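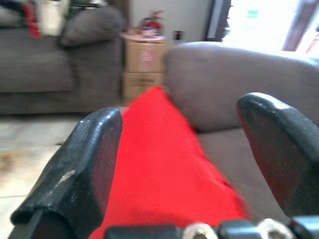
Clevholm two-seat sofa, gray: review after a winter of use

Bought: two, in January
Price paid: 1599 for the pair, delivery included
Rating: 4 out of 5

We needed seating for the front room of our shop, where customers wait and where the staff end up at lunch. I'm Nattawut Thongdee, and I run the place with my brother Pichit. We wanted two small sofas instead of one long one so we could move them when a delivery comes through. The Clevholm was the third model we tried. The other two were a Riltari, which was too low for my mother to get out of, and a secondhand one I won't go into.

Delivery and setup

They came through Niltico. The driver called ahead and was 90 minutes late, which is normal for our street. Each sofa arrives in one piece with the feet in a bag taped underneath. The feet screw in by hand. It took Pichit and me 23 minutes to do both, including finding one foot that had rolled out of its bag. You need two people to turn the sofa over. It is heavier than it looks.

Check your door. Ours is wide enough with the feet off and not with them on.

Comfort

The seat is firm. It was very firm for the first few weeks and then eased off. I would not call it a sofa for sleeping on, though Kittipong has managed it. The armrests are the best part. They are thick, rounded and padded all the way over, so you can lean on one sideways or put your head on it. People sit on them too, and so far the padding has kept its shape.

The back is a little low for anyone tall. A throw pillow helps. We keep a plump gray one on an armrest and it gets moved wherever it is wanted.

Fabric
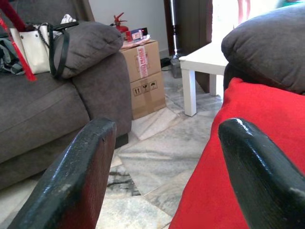
Gray was the right choice for a room like ours. Dust from boxes doesn't show much and brushes off with a dry hand brush. Lint does show, mostly on the seat. Rocío Espinoza, who does our books, spilled coffee on an arm in the second week. Cold water and a white towel took out most of it, and a second go the next morning took out the rest. I can't find the mark now.

Bright colors are fine next to it. I was worried about red rubbing off on the seat, so I tested a damp red cloth on the underside first. Nothing came off — but test your own, I only tried the one.

What I don't like

The seat cushion slides forward a bit if you sit down hard. A strip of rug grip from Prasertsri fixed that on the first sofa and I still have to do the second. The spare feet are 80 for a set, which is too much for four pieces of plastic. There is also no care label that I could find, and the leaflet only says "clean gently."

Would I buy again

Yes, for a waiting area or a small living room. For a TV room I'd look for something with a higher back. Jaruwan Panyasiri next door has asked to borrow one for a weekend before she decides, and I've said she can if she carries it.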